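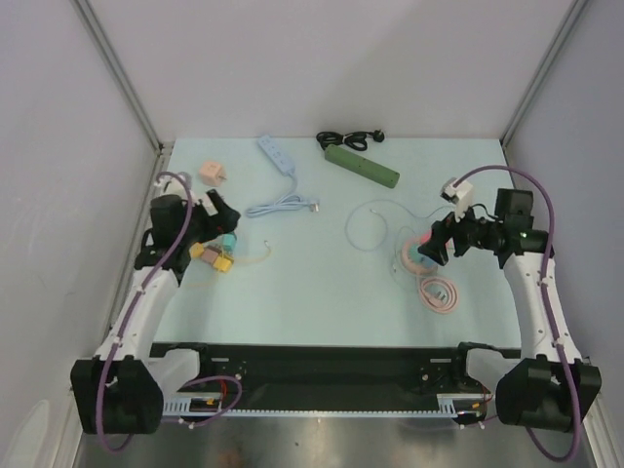 Dundlow Public Works, Recycling and Solid Waste Division

News / Press Releases / Recycling
20 shares

DUNDLOW TO ACCEPT CHARGERS, CORDS AND SMALL ELECTRONICS AT THREE DROP-OFF SITES

Oct 5, 2025 — Dundlow residents can now drop off old chargers, power cords and other small electronics at three city sites at no charge. The City Council approved the program last month by a vote of six to one. It replaces the single collection day the city used to hold each spring in the parking lot of the Sedgwick Street fire station.

The drop-off sites are the Public Works yard on Sedgwick Street, the main library and the Custavby Road community center. The Sedgwick Street yard will take items of any size on the accepted list. The library and community center have smaller bins with a slot opening, and anything that does not fit through the slot should be taken to the yard.

"People were holding on to this stuff for a year at a time or putting it in the trash," said Nesrin Ateş, recycling manager for the city. "The spring event was popular, but the line went down the block and a lot of people gave up and went home. Now you can bring a bag when you are coming to the library anyway."

What is accepted

Phone and tablet chargers, laptop power supplies, extension cords, USB and video cables, computer mice, keyboards, headphones, remote controls, calculators, routers, modems, game controllers, electric toothbrushes and cell phones. Items do not have to work. Cords do not have to be untangled, but please remove tape, twist ties and packaging.

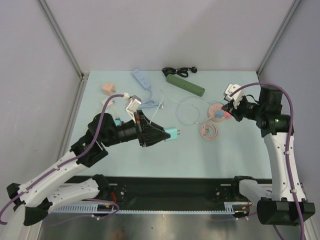 Wall chargers are accepted at all three sites.

What is not accepted

Televisions, computer monitors, microwaves, smoke detectors, light bulbs and anything containing liquid. Loose batteries do not go in the bins. Household batteries that can be taken out of a device should be removed and placed in the separate battery pail next to each bin, with tape over the ends. A swollen or leaking battery should not be brought to the library or the community center. Call the Public Works front desk and staff will set a time for you to bring it to the yard.

Residents should erase personal information from phones and other devices before dropping them off. City staff cannot do this for you and cannot return an item once it has been placed in a bin.

Material from all three sites will be picked up by Kostex, which was awarded a two-year contract after the city asked for bids in February. Kostex will sort the material and send the city a report every three months showing the weight collected at each site. Those reports will be posted on the Public Works page.

The program will be paid for out of the existing solid waste fund. There is no change to the monthly trash and recycling bill. Council members asked that the division return next fall with a full year of weights and costs before any more sites are added. Residents in the north end of the city had asked for a bin at the pool building, and that request will be taken up at the same time.

Businesses, schools and landlords

The bins are for household use. Businesses with up to 100 pounds of material may bring it to the Sedgwick Street yard by appointment, for a fee of $10 per visit. Landlords clearing out a unit are treated as businesses. Schools in the city may use the yard without a fee but still need an appointment.

Beril Demirtaş, who heads circulation at the main library, said the bin there is inside the front doors, to the left of the book return. "It is open whenever we are open," she said. "We do ask that people not leave bags on the floor if the bin is full. Tell someone at the desk and we will call it in."

The division is mailing a card with the accepted list to 600 households that do not receive the city newsletter. Copies are also available at the library desk, at City Hall and at the community center. The card is printed in English and Spanish — other languages can be requested from the front desk.

The Sedgwick Street yard is open to residents on weekdays and the first weekend of the month. Proof of address is required at the yard. It is not required at the library or the community center.

Media contact: Nesrin Ateş, Recycling and Solid Waste Division, Dundlow Public Works

0 comments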